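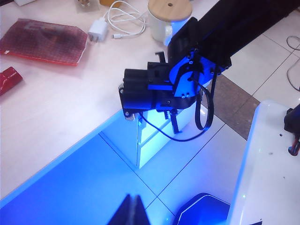 31st December

Year-end clear of the white table. Started after lunch, alone until Periklis came in.

State at start: white power adapter with its charging cable still attached and coiled loose, red see-through sleeve with the dot grid, small glossy red item with the white marking near it. Left everything in position until each piece had an entry in the sheet. Last December we cleared first and logged second, and the Makris parts ended up under two numbers.

Adapter and cable. Square plug body, white, no label from us. Logged as a pair, since the cable was attached. Wiped both with a barely damp cloth, plug pins left dry. Continuity on the cable is fine end to end. Flexed it by hand at the connector and again at the adapter end while watching the meter, no dropouts. Recoiled it in flat loops, width of a hand, one hook-and-loop tie. The old coil had a twist in it that kept lifting the small connector off the surface. Laid it straight along the floor for a few minutes first and most of the twist came out. Label reads "white, charging, table" until somebody claims it.

Test load: 50 minutes on the bench load at the setting we use for all the small adapters. Case got warm, not hot. No smell, no noise. Pass. Result is in the power tab, not the general tab.

Red sleeve. Logged without emptying. Contents are darker than the sleeve and hard to identify from outside, and it may belong with the Ustari order. Periklis Athanasiadis has the packing slip at home. Smoothed the edges, put it in tray 2 with a paper tag. Do not open before the slip is here. If it does turn out to be Ustari it moves to the shelf with the others and gets their number.

Small red item. Entered under "misc, red, glossy". Kept in the same tray as the sleeve, in its own bag, as I can't rule out that they came together.

Table surface. Vacuumed first with the soft brush, then water and a drop of dish soap, then plain water, then dry cloth. The top looks faintly pink under the room light. Checked one corner with a white sheet of paper beside it under the hand lamp: same white. No stain, so no solvent used. The bottle of Rarkik cleaner stays closed. It left a haze on the Fita panel in the other room and I don't want that here.

Front edge gets the blue light strongly and it shows every smear. Useful for checking. Crouch at the short end and look along the edge, wipe, look again. Took three passes. The blue on the floor beside the table shows dust in the same way, so that strip was swept too.

Time, all in: 80 minutes plus the load test.

Stock: cable ties down to one bag of 200. Tags low. Added both to the January list.

Open:
- packing slip (P.A.)
- owner of the adapter. Note is on the door, no reply yet. Goes into the shared drawer if unclaimed.
- second tray needs a lid
- sheet: the "location" column still has the old names for the shelves. Fixed the rows I touched today, the rest not done.

P.A. read through the entries and disagrees with logging the adapter and cable as one item. His argument is that cables wander. Left as a pair for now, with a remark in the last column.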